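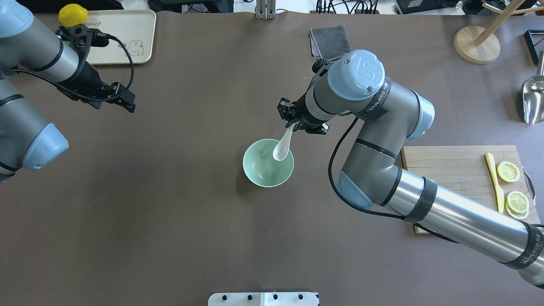 Two robotic arms over a dark brown tabletop.

Reading a Fund's Quarterly Holdings Report

Print | E-mail this article

Jul 2, 2022

A quarterly holdings report shows what a fund owned on one day. It does not show what the fund paid, or what it bought and sold between two reporting dates. Readers who treat the list as a record of trading will often get the wrong picture.

Take the Clurnstead Income Fund. Its latest report lists 390 positions, up from 279 a year earlier. The increase looks like a change in strategy. Most of it came from a bond portfolio taken over in a merger, and the notes say so on a later page.

Share counts need the same care. Clurnstead's holding in Dradamik, a pump maker, went from 4,000 shares to 8,000. Dradamik had split its stock two for one in September. The stake was the same size as before. 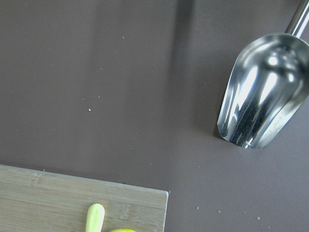

Weight is the more useful column. A position can grow as a share of the fund while the manager is selling it, if the price rises fast enough. To separate the two effects, hold the price at its earlier level and work out the weight again. The Bashir Growth Fund prints this adjusted figure next to the reported one — few others do.

Cash is the last item to check. Some reports fold short-term notes into cash and some list them one by one. Gutilel changed its method last year, and 235 lines dropped out of its table with no sale behind them.

12 shares | 3 comments

Related articles
Stock Splits and Cost Basis
How Fund Mergers Are Reported
Expense Ratios: What Is Left Out
Short-Term Notes in a Bond Fund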